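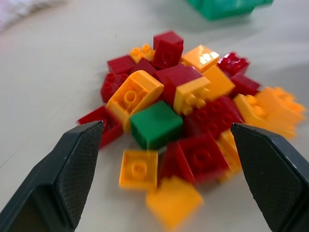 In praise of the small heap

By Kazue Hattori
Nov 29, 2020

Every December, when the toy catalogues start dropping through our door in Trevwood, I find myself grumbling at the size of the boxes. The one I have open beside my tea offers a castle in 491 pieces, with a booklet as thick as a parish magazine, and I'm sure it is a very fine castle. But I would still put in a word for a modest heap of bricks tipped out on a white table, red and yellow with a single green one, some with their studs up and some showing their hollow undersides.

My two grandchildren in Rastcombe will squabble over that green brick for a good ten minutes, I grant you, and then it becomes a frog, or a front door, or (last time) the Prime Minister. With so few to go round they have to talk to each other, and swap, and take the tower down to get the bridge up – and I do love listening to it from the kitchen.

I know the big sets give a great deal of pleasure, and my son-in-law, who is forty-one, would be very hurt if they stopped making them. All I ask is that we leave the little ones a plain handful too, with no booklet, and let them get on with it before lunch. The castle can stay on the shelf until Boxing Day.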